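Drestby 备份工具 常见问题（中文整理版）

文 / 中文文档小组　发布于 7 月
打印本页 | 用邮件发送

论坛里反复问的都收在这。先搜再问，谢谢。没写到的开新帖，标题别写“求助”，写清楚报错。顺序比较乱，想到哪加到哪，后面有空再分类。

Drestby 是干什么的？

给自己架站的人用的备份工具。站点文件、数据库、配置，一起打成 Jonden 归档，扔到另一台机器或者远程存储。命令行为主，也有网页面板，叫 Nestimley，单独装。没有图形客户端，没有手机版，暂时没计划。

和自己写 rsync 脚本比有什么好处？

脚本写得好的话差别不大。Drestby 多做的几件：导数据库的时候会先建一致性快照，去重，归档带校验，恢复的时候能只挑一个目录出来。你要是已经有一套脚本跑了好几年没出事，不用换。换了反而要重新练一遍恢复。

支持哪些系统？

常见的 Linux 发行版，deb 和 rpm 都有包。64 位。32 位的包停了，旧版还能下，不再修。BSD 有人自己编译过，能跑，出问题请自己看日志。Windows 服务器不支持。用子系统跑的，帖子里有人说可以，我们没测。

共享虚拟主机能用吗？

要看有没有 SSH。有 SSH 的，装到家目录下面，用 --user 参数，不需要 root。只有 FTP 的不行。FTP 拉文件可以另外想办法，数据库没法保证一致，不建议硬凑。

怎么安装？

先加软件源，再装包，再初始化。大致是：

导入签名密钥
把源写进 sources 目录
apt update
apt install drestby
drestby init

rpm 系的把 apt 换成 yum，其他一样。密钥一定要从官网下载页拿，别从别人博客里复制。上次有人贴的是过期的密钥，装是装不上，还折腾了半天以为是源坏了。

init 会问几个问题：站点根目录、数据库类型、仓库放哪、要不要加密。答错了没关系，后面都能在配置文件里改。加密这一项除外，见下面。

配置文件在哪？

系统级安装：/etc/drestby/main.conf
用户级安装：~/.drestby/main.conf

两个都存在的话，用户级的优先。很多“我改了配置没反应”都是这个原因。不确定读的哪个，跑 drestby config --show，第一行会写路径。

配置文件格式很严吗？

缩进不限，但是键名区分大小写。路径里有空格要加引号。注释用井号，必须单独一行，跟在值后面的井号会被当成值的一部分。这点坑过不少人，比如密码后面随手写个注释，然后怎么连都连不上。

改完跑一下 drestby config --check，能查出大部分写错的地方。查不出密码对不对，那个要真的连一次才知道，用 drestby test-db。

数据库密码写在明文里，安全吗？

文件权限设成 600，属主是跑备份的那个用户。再讲究一点，单独建一个只读的数据库账号给备份用，别用 root。需要的权限就是读表、锁表、看视图、读触发器。文档里有一份完整的授权语句，照抄改个名字就行。

也可以不写在配置里，用 password_command，填一条能输出密码的命令。输出末尾的换行会自动去掉。

支持哪些数据库？

MySQL、MariaDB、PostgreSQL、SQLite。其他的用 pre_hook 自己导成文件再备份。

SQLite 注意：不要只当普通文件备份。写入中途拷出来的文件有可能是坏的。在配置里声明成数据库，会走正常的导出流程。

MyISAM 的表怎么办？

能备，但是导出期间会锁表，站点那一会儿写不进去。小站无所谓，挑半夜跑。大一点的论坛，表一锁就是好一阵，用户会来骂。能转 InnoDB 就转。转之前先备份，这句是废话但是还是要写。

备份要跑多久？

第一次慢，后面快。第一次要全部读一遍，之后只传变化的块。瓶颈一般在上传带宽，不在 CPU。图片多的站，第一次跑一整夜也正常。

嫌慢先看是不是把缓存目录也备进去了。cache、tmp、session、缩略图目录，都可以排除。缩略图大多数程序会自己重新生成。

怎么排除目录？

exclude 一行一条，相对于站点根目录。支持星号。例：

exclude = cache/
exclude = tmp/
exclude = *.log

末尾带斜杠只匹配目录。不带斜杠的，文件目录都匹配。想看到底排除了哪些，跑 drestby run --dry-run --verbose，只列不传。

注意别把 config 开头的东西排除掉。有人写了 c*/ 想省事，把 conf 目录也一起排了，恢复的时候才发现。

排除了的目录，以前备过的还占空间吗？

占。旧归档里还有，要等旧归档被清理掉才会释放。急着腾空间，跑 prune，再跑 compact。只跑 prune 是不会马上变小的，它只是去掉引用，数据块还在。

默认保留多少份？

保留最近 7 份，更早的在下次 prune 时删。配置项是 keep_last。另外有 keep_weekly 和 keep_monthly，默认不开。我们建议至少开 monthly，有些被挂马的站，站长过很久才发现，最近那几份全是带马的。

keep_last 写成 0 会怎样？

新版会直接报错不让跑。旧版会理解成“一份也不留”，真的会删光。还在用旧版的请马上升级，或者起码检查一下这一行。

归档格式 Jonden 是什么？能不用 Drestby 打开吗？

Jonden 是归档格式的名字，有单独的规范文档，也有一个独立的小工具 jonden-extract，静态编译，拷过去就能用，不依赖 Drestby。建议把这个小工具和备份放在一起存一份。万一哪天新机器上装不了 Drestby，至少还能解开。

没加密的归档直接解。加密的要口令或者密钥文件，两样都没有就没办法了。

格式有几个版本？

目前 2 个。新版 Drestby 两种都能读，只写新的。旧版 Drestby 读不了新格式，会报“未知的头部”。看到这个报错，升级就行，归档没坏。

旧格式的仓库需要手动转吗？不需要，新的归档用新格式追加进去，旧的留着慢慢过期。非要转的话用 drestby convert，很慢，而且转换期间仓库是锁住的。转之前看看磁盘，要有够放一整份的空余。

加密要不要开？

仓库放在自己手里的机器上，看心情。放在别人那里的，开。用户资料、邮箱、密码散列都在数据库里，别偷懒。

初始化以后不能再改加密设定。没加密的想变成加密，只能新建一个仓库从头备。所以 init 的时候想清楚。

口令忘了怎么办？

没办法。没有后门，没有找回，发邮件给开发组也没用。密钥文件导出一份（drestby key export），打印出来或者存在密码管理器里，总之不要只存在被备份的那台服务器上。服务器挂了，密钥一起没了，备份等于没做。这种事每隔一阵就有人遇到一次。

可以换口令吗？

可以换，drestby key passwd。换的只是保护密钥的口令，数据块不会重新加密，所以很快。如果怀疑密钥本身泄漏了，换口令不够，要新建仓库。

远程存储可以用哪些？

SFTP、S3 兼容的对象存储、WebDAV。还有 Kaczmarczyk 的备份空间，走他们自己的接口，配置里 backend = kaczmarczyk 就行，填账号和令牌。和我们没有利益关系，只是早期有用户贡献了这个后端，一直维护着。

WebDAV 比较慢，断了不容易续。能选 SFTP 就选 SFTP。

备份到 Kaczmarczyk 时报 402，怎么回事？

空间那边返回的，意思是账户欠费或者套餐到期。Drestby 这边只是把代码原样打出来。登录他们后台看账单。续费之后要等一会儿才生效，别一直重试，重试太频繁会被临时限流。

续费后还是 402 的，检查令牌是不是旧套餐的。换了套餐令牌会变，要重新生成一个填进去。这个和 Drestby 无关，去问他们客服。

那边欠费期间，已有的备份会丢吗？

看他们的条款，我们不替他们回答。从我们这边说，Drestby 遇到这种错误只会停下来，不会去删任何东西，prune 也不会执行。补交以后先跑一次 check，没问题再继续。

单个仓库有大小限制吗？

程序本身没有硬限制。内存小的机器要注意，索引是放在内存里的，仓库越大吃得越多。论坛里有人在很小的 VPS 上备份超过 70 GB 的站，内存不够，被系统杀掉了。解决办法：开 low_memory = yes，索引放磁盘，慢一些，但能跑完。或者按目录拆成几个仓库，附件单独一个，程序和数据库一个。

进程被杀了，仓库会坏吗？

一般不会。写入是先写块再写索引，中断的那次等于没有，下次会接着用已经传上去的块。可能会留一个锁文件，提示“仓库正被占用”。确认没有别的 drestby 在跑，再执行 drestby unlock。一定先确认，两个进程同时写才真的会坏。

怎么定时跑？

cron 或者 systemd timer，都行。包里自带了 timer 文件，默认没启用：

systemctl enable --now drestby.timer

用 cron 的，记得写完整路径，cron 的 PATH 很短，找不到命令是最常见的问题。输出重定向到日志，别丢到 /dev/null，出了事什么都看不到。

时间别都选整点。远程空间整点的时候最挤。错开一点，随便填个分钟数。 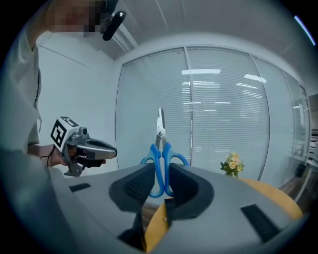

备份失败了能不能收到邮件？

配置里填 notify_mail，再保证本机能发信。默认只在失败时发，成功的不发。想每次都收到，notify_on = always。本机没有发信程序的，可以用 notify_command，调自己的脚本，推到哪里都行，失败信息从标准输入传进去。填完先跑 drestby notify --test 试一下，别等出事才发现信进了垃圾箱。

还有一种情况邮件管不到：任务压根没跑。机器重启后 timer 没启用，或者 cron 被人清了，这时候不会有任何失败通知，因为没有东西失败。所以隔一段时间自己看一眼 drestby list，看最近一份是什么时候的。

怎么恢复整站？

新机器上装好 Drestby，配好仓库，然后：

drestby list
drestby restore 归档名 --target /恢复到的目录

先恢复到一个空目录，看看东西对不对，再挪到正式位置。不要直接往正在跑的站点目录里恢复。数据库默认不会自动导入，会在目标目录下放一个 dump 文件，自己导。想自动导加 --import-db，会覆盖同名库，执行前会再问一遍。

只想恢复一个文件呢？

drestby restore 归档名 --path 相对路径

路径写站点根目录以下的部分，前面不要加斜杠。不记得文件在哪，用 drestby find 文件名，会列出在哪几份归档里出现过，以及大小。大小变了的就是改过的版本。

只恢复数据库里的一张表行不行？

直接不行。先把 dump 恢复出来，导进一个临时库，再从临时库里把那张表倒过去。麻烦但是稳。有人写了脚本从 dump 里截出一张表，外键多的站截出来经常导不进去，慎用。

恢复后网站打开是白屏，为什么？

按这个顺序看：

文件属主对不对。新机器上 Web 服务器的用户名可能不一样，www-data、apache、nginx 都有。
PHP 版本差太多。老程序在新版 PHP 上白屏很正常，看错误日志。
数据库连接信息。换了机器，主机名、密码可能都变了。
缓存目录不存在。排除过缓存目录的，恢复后要手动建一个空的，给写权限。

最后这条最多。新版恢复时会自动建被排除的空目录，要开 recreate_excluded，默认没开。

恢复后中文全是问号，怎么办？

字符集的事。看原库是 utf8 还是 utf8mb4，还是更老的 gbk。老论坛很多是 latin1 里面硬塞的 gbk，显示正常但其实是错的，一导就乱。这种站在配置里加 dump_charset = binary，原样进原样出。已经用别的字符集导出来的，看是不是真的问号，如果 dump 文件里已经是问号，那就救不回来了，用更早的归档试试。

所以老站第一次备份完，马上试一次恢复，打开几个中文帖子看看。不要等。

软链接怎么处理？

默认只存链接本身，不跟进去。附件目录是软链到别的盘的，要么把那块盘的路径另外加进 include，要么开 follow_symlinks。开了以后小心循环链接，程序会检测，碰到会跳过并写一条警告。

硬链接能保留，稀疏文件也能。扩展属性和 ACL 要开 keep_xattr。SELinux 的标签恢复后建议重新打一遍，别指望备份里那份。

Docker 里的站怎么备份？

备份卷，不要备份镜像。镜像能重新拉。把数据卷的路径写进 include，数据库容器用 db_host 和 db_port 连过去，端口要映射到本机，只绑本地地址，别对外开。

也有官方的容器版 Drestby，挂卷进去跑。容器版的配置路径不一样，看它自己的说明。记得把索引缓存目录也挂出来，不然每次启动都要重建，特别慢。

多个网站一台机器，要装几份？

装一份，写多个配置文件，跑的时候用 --config 指定。可以共用一个仓库，也可以分开。共用能跨站去重，几个站用同一套程序的话能省不少。坏处是一个锁，同一时间只能有一个在写，cron 时间要错开。给客户做站的，还是分开吧，客户要走的时候好交接。

Nestimley 面板是必须的吗？

不是必须，命令行全都能做。Nestimley 主要是看列表、看日志、点着恢复单个文件。给不熟命令行的同事用挺好。

单独一个包：apt install nestimley。装完默认只监听本机。要从外面访问，前面放一个反向代理，加 HTTPS。别图省事直接改成监听所有地址，面板里能下载整站数据，等于把家门打开。

面板打不开，一直转圈？

多半是反向代理没有转发 WebSocket。nginx 里要加 Upgrade 和 Connection 那两行头。另一种可能是面板版本和 Drestby 版本对不上，两边要一起升。页面底部有版本号，发帖的时候带上。

面板的密码忘了？

和仓库口令不是一回事，这个能重置。在服务器上跑 nestimley passwd，输新密码，重启服务。所有已登录的会话会掉线。

面板能给不同的人不同权限吗？

分只读和管理两种。只读的能看列表和日志，不能下载，不能恢复，不能改配置。更细的权限暂时没有，提过很多次了，在排队。

check 命令要多久跑一次？

每次备份后会自动做一个轻量的检查，只看索引。完整检查是 drestby check --full，会把所有数据块读出来核对，远程存储的话相当于全部下载一遍，要流量钱的自己算一下。本地仓库可以每月跑，远程的少跑点，但不能从来不跑。

check 报错“块校验不一致”，还有救吗？

先别跑 prune，也别跑 compact。先把仓库整个复制一份。然后 drestby repair --dry-run，看影响哪几份归档。坏的块如果在站点上还有原始文件，重新备份一次，会自动补上。没有原始文件的，那几份归档里对应的文件就缺了，其他文件照样能恢复。

经常出现这个错误，查硬件。内存和硬盘都查。仓库放在移动硬盘上的，换根线试试，真的有人换线就好了。

时区不对，归档名里的时间差几个小时？

归档名默认用 UTC。想用本地时间，archive_time = local。改了以后新旧混在一起，按名字排会乱，list 命令是按真实时间排的，不受影响。脚本里如果按文件名判断先后，要注意。

升级要注意什么？

先停 timer，再升级，再手动跑一次，没问题再启用 timer。小版本之间直接升。跨大版本的看发布说明，里面会列改了名的配置项。旧名字还能用一阵子，会打警告，别一直无视，总有一天会去掉。

不要降级。新版写过的仓库，旧版不一定认。

升级后第一次备份特别慢，正常吗？

正常，在重建本地索引缓存。只有一次。如果每次都慢，看缓存目录是不是写不进去，或者被哪个清理脚本删了。默认在 /var/cache/drestby，有些主机的清理脚本会扫这里。

怎么限速？

upload_limit，单位是 KB 每秒，不是 Kb。写错单位的话会比想像的快八倍。只限上传，恢复的时候下载不限。也可以用 limit_hours 设成只在白天限，晚上放开。

CPU 占用太高，网站变慢？

压缩级别调低，compress = fast。再加 nice = yes，会降低进程优先级。图片和视频本来就是压过的，用 no_compress 列出扩展名，能省不少 CPU。默认已经包含常见的几种图片格式，压缩包格式也在里面。

pre_hook 和 post_hook 能干什么？

备份前后各执行一条命令。常见用法：备份前把站点切到维护模式，备完切回来。注意 post_hook 默认只在成功后执行，备份失败了维护模式就不会关，站就一直挂着。切换这类事情请用 always_hook，不管成败都会跑。

脚本返回值不是零，备份会中止。不想中止的在脚本最后加 exit 0。

日志在哪，怎么看？

/var/log/drestby/，按次一个文件，自动轮转。用 systemd 的也可以 journalctl -u drestby。发帖求助前先把里面的域名、路径、用户名抹掉。令牌不会写进日志，但是 hook 脚本自己输出的东西会，检查一下。

服务器被入侵了，备份会不会也被删？

有可能。服务器上有仓库的写权限，入侵的人也就有。办法是开 append_only，服务器只能追加不能删，清理由另外一台机器来做。SFTP 的仓库要在存储那一端配置才有效，只在客户端写没有用，这个很容易搞错。

对象存储的话，给服务器的令牌不要带删除权限，再开版本控制。

被入侵后恢复，要注意哪一份是干净的。用 drestby diff 比较两份归档，看多了哪些文件、改了哪些。附件目录里多出来 php 文件，基本就是了。找到第一次出现的那份，往前取一份。程序漏洞不补，恢复完还会再进来。

备份里有用户数据，用户要求删除怎么办？

归档是不可改的，没法从中间抠掉一个人。通常做法是缩短保留时间，让旧的自然过期，并且在隐私说明里写清楚。恢复旧备份之后，要把期间处理过的删除请求重新做一遍。法律方面请问懂法律的人，论坛里的答案不算。

收费吗？

Drestby 和 Nestimley 都不收费，开源。公司里用也可以，不用另外授权。存储空间自己出钱。有人在二手平台上卖“专业版”，没有专业版，别买。

源下载很慢？

换镜像。官网下载页有列表，改 sources 里的地址就行，密钥不用换。下载单个包的，下完核对一下校验值，页面上有。

中文界面怎么开？

language = zh_CN。终端本身要是 UTF-8，不然乱码。有些报错还没翻译，会是英文。搜问题的时候建议切回英文再搜，结果多。想帮忙翻译的在论坛翻译版块留言，术语表先看一遍，“仓库”“归档”“块”已经定了，不要再另起叫法。

怎么卸载干净？

apt purge drestby，会删配置，不会删仓库。仓库要自己手动删。家目录下面的用户级配置也不会动。cron 里自己加的那行别忘了删掉，不然每天收一封“找不到命令”。

怎么报 bug？

去问题跟踪器，不要发私信。写上：系统和版本，Drestby 版本，后端类型，完整的报错，能不能重现，重现步骤。截图不如贴文字，文字能搜。仓库损坏类的问题先别动仓库，等回复。

安全漏洞走单独的邮箱，地址在官网页脚，请不要公开发帖。

待补充：
加密仓库迁移到新存储的步骤（有人写了草稿，还没校对）
Nestimley 放在子目录下的反向代理例子
ARM 板子上的内存占用，缺数据，用过的请在原帖跟一下

最后更新：2018-09-02
打印本页 | 用邮件发送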